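Herketard Hall Kitchen Group
Minutes of the meeting held Dec 30, 2018

The meeting opened in the small room next to the kitchen. A quorum was present. Apologies were received from two members.

1. Minutes of the last meeting

The minutes of the September meeting were read and approved with one correction. Under item 4, the cupboard to be cleared was the one beside the back door, not the one under the sink.

2. Matters arising

The back door cupboard has been cleared. The contents went to the Lelmont thrift store, apart from the large coffee urn, which was kept. The urn needs a new lid. It was agreed to look for a secondhand one before ordering.

The drip under the sink was repaired in the fall. The shelf below it is still stained and will be painted when the weather allows the windows to be left open.

3. Plates and dish rack

The group discussed the plates. The hall's white china dates from 1988 and much of it is chipped. It was noted that people using the kitchen for a small lunch tend to take the colored plates instead and leave the china in the cupboard.

It was moved and seconded that chipped china be thrown out and that the colored plates be kept out on the table for everyday use. Carried.

The wooden dish rack will stay on the table. One member asked whether it should go back beside the sink. Others felt there was too little room there once the drying mat was down. Left as is.

Plates should be dried with a towel before they go in the rack – the wood has started to darken on the rack at Yimer, and the group would like to avoid the same here.

4. Toaster oven

The toaster oven is to remain at the end of the table, with the dish rack kept well clear of it. A question was raised about whether it could be used at the same time as the urn. The breaker tripped twice in September when both were on. Until the wiring has been looked at, only one should be used at a time. A card saying so will be put on the wall by the outlet.

Crumbs have been a problem. Groups using the oven are asked to empty the tray and wipe the door before they leave. This will be added to the checklist.

5. Basket and linens

The woven basket is for clean cloths only. Used cloths have been turning up in it. It was agreed to put a hook with a bag on the inside of the kitchen door for used ones, and to ask the Cirnow lunch club to take the bag home for washing, as they already wash their own towels.

Ten new dish towels were approved, plain, no pattern.

6. Money

The balance stands at $2,157. No large bills are expected before spring. The charge for use of the kitchen stays at $5 per session.

7. Other business

The freezer needs defrosting. This will be done before the next lunch – members with food in it are asked to label it or take it home.

The second kitchen key is missing. Anyone who has it should return it to the office. If it does not turn up, a copy will be cut.

A request from the Lelmont choir to store music stands in the pantry was declined. They will be offered the space under the stage.

8. Next meeting

To be set by email once the hall calendar is out. Items for the agenda should be sent in the week before.

The meeting was adjourned.

Attachment to items 3, 4 and 5
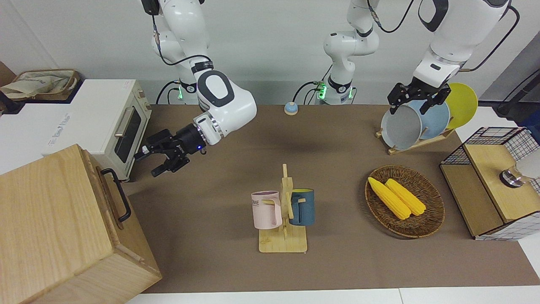

Kitchen table with toaster oven, plates in the wooden rack, and cloth basket.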